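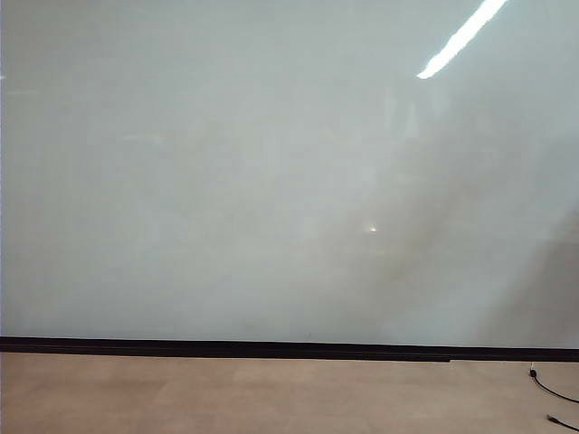 Widora présente son panneau blanc à finition brillante

Le 19 mai 2024 — Widora élargit sa gamme de mobilier de bureau avec un grand panneau lisse, proposé en blanc cassé légèrement gris. La surface, sans cadre décoratif ni inscription, renvoie la lumière du plafond.

Le modèle est livré en 2 largeurs et garanti 7 ans. « Nos clients demandaient une surface sobre », indique Iida Harju, responsable de la gamme. Les commandes sont ouvertes depuis avril auprès du distributeur Rautiainen.

Contact presse : Aurelio Herrero, Widora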